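Does Tidying a Drawer Really Make It Hold More?

By Dalia Sakalauskas

Grown-ups say a lot of things about tidying. They say a tidy room helps you sleep. They say a tidy drawer holds twice as much. Should you believe them? I'm not sure I do, so let's look at one small drawer beside a bed and think it through.

First, the "twice as much" claim. A drawer is a box. It has a bottom, four sides and a certain amount of space in it, and no amount of folding will make the box bigger. So what changes? The air does. When you drop a soft thing into a drawer, it flops open and traps air in its creases and under its edges. You can't see the air, but it takes up room, and your other things have to go on top.

Fold the soft thing and press it with your palm, and a lot of that air gets pushed out. Does that mean twice as much fits? Sometimes, perhaps. With thin socks the difference is big. With thick padded things it can be very small, because the padding springs back as soon as you let go.
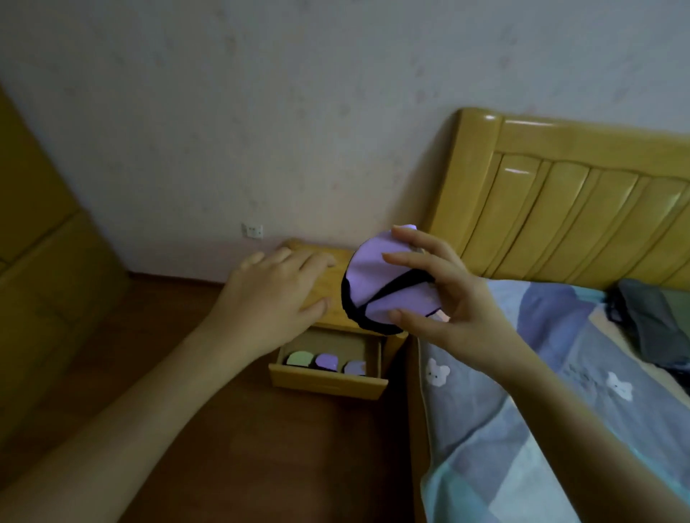

Then there is the question of standing things up or laying them flat. My neighbour Uldis Ots swears by standing them in a row, like books on a shelf. I doubted him. Three pads take up the same space whichever way they face, don't they? Well, yes, they do. But when they are in a pile you only see the top one, and to get the bottom one you have to lift the rest. In a row, you can see the top edge of each. The row doesn't save space. It saves rummaging.

What about lining a drawer with cardboard? I have read that it keeps clothes "fresh". I can't find a good reason why plain cardboard would do that. It does cover rough wood, which can snag threads, and you can lift it out and shake off the dust. Those seem like good enough reasons to me.

You can test all this yourself. You need one drawer and 11 soft things, such as socks or flannels.

Drop them in without folding and try to close the drawer. Don't force it!

Take them out, fold each one and lay them in a pile. Look at the gap left at the top.

Now stand them up in a row and ask a friend to find one you choose. Is it quicker than with the pile?

Try it more than once — one go could just be luck — and write down what happens, even if it proves me wrong.

As for tidy rooms helping you sleep, I'd want to see some proof first.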